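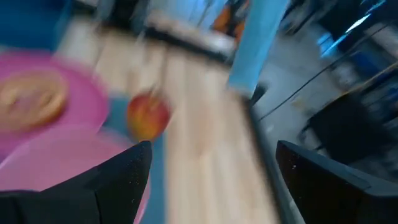

Chapitre 3
Montrer plutôt que programmer

La première fois que j'ai guidé un bras à la main, j'étais persuadée que ce serait l'affaire d'une matinée. Prendre une pomme, la poser dans une assiette – un enfant le fait sans y penser, non ? J'y ai passé presque tout le mois de novembre, et j'en suis sortie avec 434 démonstrations, dont beaucoup à jeter !

Mon collègue Colm Brennan, lui, ne jurait que par la télécommande. On s'est chamaillés longtemps là-dessus, et vous verrez que chacun avait un peu raison. À la main, on sent l'effort, mais on gêne vite la vue de la caméra. À distance, le champ reste dégagé, sauf qu'on hésite, on tâtonne, et le robot apprend aussi nos hésitations (les miennes sont célèbres chez Brotix).

Dans ce chapitre, je vous propose de commencer par l'approche de la pince, doigts ouverts, juste avant la saisie. Gardez un carnet à portée de main, on y notera chaque essai, même les ratés.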